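Home Topics Clothing Fabrics Care Index

Capsule wardrobe
June, by Zulema Ibarra

A capsule wardrobe is a small set of clothes chosen so that most pieces can be worn with most of the others. The term is used loosely. Some writers count coats and shoes, others leave them out, and hardly any count underwear, gym clothes or pajamas, so the totals given in fashion blogs can't easily be compared. A set of 30 items under one set of rules may be larger than a set of 44 under another.

Origins and spread

The idea of a few good basics is much older than the name. Home sewing guides and women's magazines were giving similar advice long before personal style blogs picked it up. What the blogs added was a fixed number, a season and a shopping list. Critics have noted that the shopping list tends to come with links that pay the writer a commission, and that a plan for owning less often begins with buying a new trench coat, a white shirt and a pair of ankle boots.
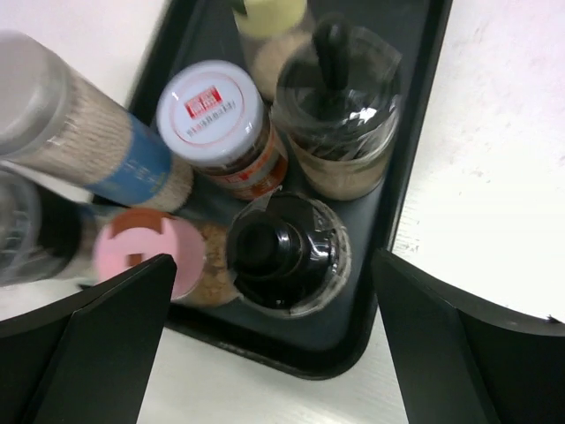

Two schools are usually described. The seasonal school packs most clothes away and brings out a new set every three months. The year-round school keeps one set and adds layers in cold weather. Neither has much evidence behind it beyond the reports of people who liked it enough to write about it, and those who gave up in the second month seldom post an update.

Claims made for the practice

Supporters say that a capsule saves money, shortens the morning routine and cuts waste. The money claim depends heavily on what the person was spending before. The blogger Jad Abou Jaoude kept a public log of his clothing costs for two years and spent $300 more in the capsule year, mainly on a wool overcoat from Tannous and replacements for shirts that wore out faster from constant use. He has since argued that cost per wear, a figure popular with capsule writers, is mostly guesswork, as it relies on the buyer predicting how many times something will be worn.

The time claim is harder to test. Getting dressed may be quicker with fewer choices, but a small set also has to be washed more often, and laundry is rarely included in the sum.

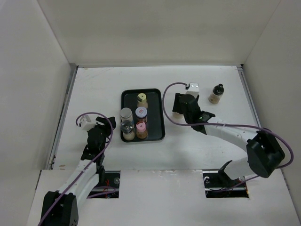 Does a capsule wardrobe have to be all neutral colors?
Any color can be used if it goes with most of the other pieces. Black, navy, gray and beige are common because they are easy to match and easy to sell, but a set built on green and rust works the same way.

Commercial versions

Several labels sell ready-made capsules. Ludine offers a boxed set of knits and trousers in three shades, and Saltava sells a similar one for travel. The Vunow app asks users to photograph their closets and then suggests outfits, with a paid level that also suggests purchases. Reviewers have complained that boxed sets assume one body shape and an office job, and that the app's count of possible outfits, more than 2000 from a modest closet, includes many that no one would wear outdoors.
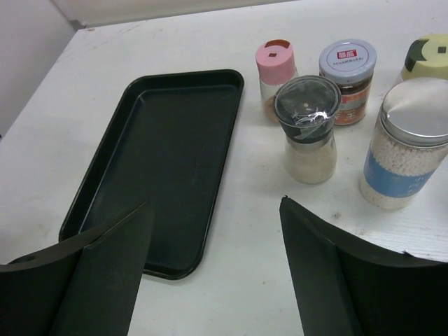 Condiment containers and a tray on a white tabletop.

Fit and climate

Most published lists suit a mild climate with a short winter. Readers in hot, humid places have little use for three sweaters, and readers with long winters need more than one heavy layer. Lists also tend to ignore pregnancy, weight change and uniforms. Later guides deal with this by dropping the fixed number, which leaves advice that is hard to tell apart from ordinary closet cleaning.

See also: Cost per wear; Packing list; Uniform dressing

This site uses cookies. By continuing to browse you accept our cookie policy.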